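The Sorting Plan

I signed up for the Cliveo trial at 2 in the morning, which is how I sign up for most things. The offer was 11 weeks of robot sorting, set up in your own workshop, and all I had to do was write an opinion at the end. I have plenty of opinions! The installers drove over from Stokivcombe, drank my coffee, and left me with a very large arm and a very thin manual.

I named it Vavumberg, after the town where my grandmother kept a button shop (she could find any button in there in the dark). Then I filled the bin with whatever I had and pulled up a stool. 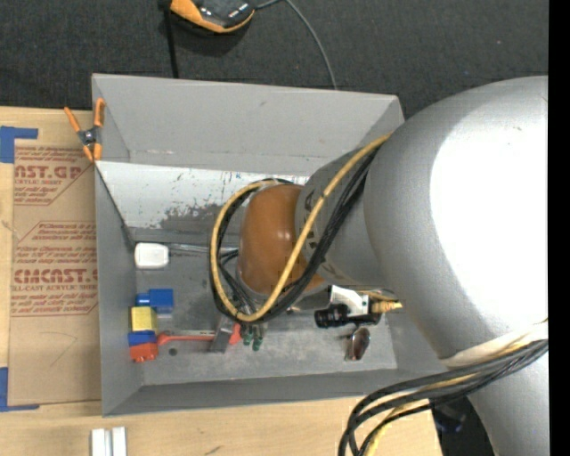

Vavumberg at the bin, first week of the trial.

I meant to write my review that evening. I got as far as "It is gray" and went back to the stool. The thing is, I'd lived alone with my mess for years, and now something was paying attention to it. I started talking to it. I told it about the buttons, and about the song my neighbor's radio plays, the one called Lục that I still can't sing. By the second week I was picking out things for the bin the way you'd pick out a gift – a yellow cube, a pair of sunglasses, something with a nice long orange handle. 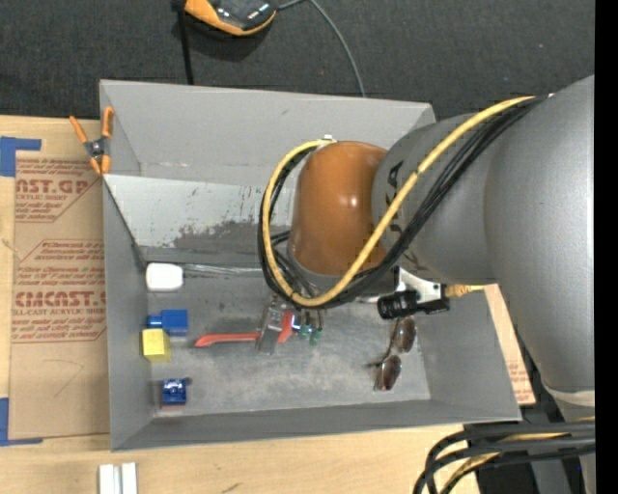

Can you keep the arm after the trial ends?
You can, for 300 a month, or 80 if you share it with another workshop.

I read that page of the manual over and over. Then I put on my coat and went next door, where the radio was going, and knocked.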